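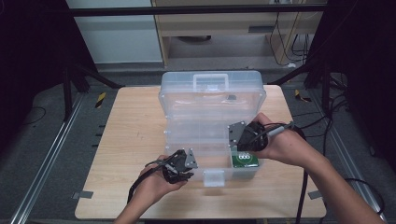

Loose circuit boards handed in at the Wellamton repair store will be boxed before they go on the shelves, under a storage procedure that took effect in December 2024. The store holds boards removed from household appliances and lends or passes them on to repairers in Wellamton and Taltden. Until now most were kept in open trays, sorted by appliance. Under the procedure they go into lidded plastic boxes of the translucent type, with a carrying handle and latch tabs, and each board is laid inside with the lid fully open. A small green board placed near one corner can be found through a frosted wall more easily than one at the bottom of a tray, but the label remains the main means of finding it.

The first stage covers 200 boards, mostly controllers from washing machines and central heating timers. They will fill 16 boxes. Boards with a battery still fitted are excluded and will stay in the metal cabinet until the battery has been removed and recorded.

Bastien Moulin, who keeps the stock register, said the trays had two faults. Boards slid over one another when a tray was pulled out, and solder points on the underside scratched the face of the board below. "We were testing parts that had come in sound and gone bad on the shelf," he said. "The damage was small, usually one track, but it takes a long time to find one track."

Boards are to be held by the edges and set down flat, component side up. Anything taller than the ridge below the lid goes into a deeper box, kept on the bottom shelf. Each box is given a number on the short side and a paper list inside the lid. The list shows the appliance, the year if known, and the result of the last test. A board that has not been tested is entered with a blank in the last column — it is not to be marked as faulty.

Packing is done on a table, one box at a time. The tabletop is to be clear of screws and wire ends, which can lodge under a board and short it when it is next powered. Moulin has asked that tables be wiped along the grain with a barely damp cloth and left to dry before a box is opened.
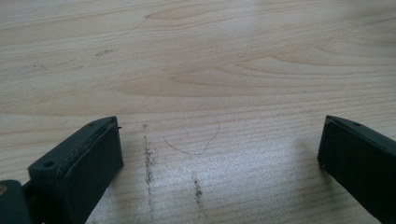

The grain of the pale wooden tabletop.

Stock at the Tanoli branch will be dealt with in the second stage. That branch holds a further 300 boards, a large share of them without labels, and staff there will need to identify the parts before they can be listed. Work is due to be finished in May.

The Omstead branch keeps only power supplies and is not affected. Borrowers returning a board to any branch should bring it in the bag it was issued in, with the box number written on the slip. Boards returned without a slip will be held at the desk and tested again before they go back into stock.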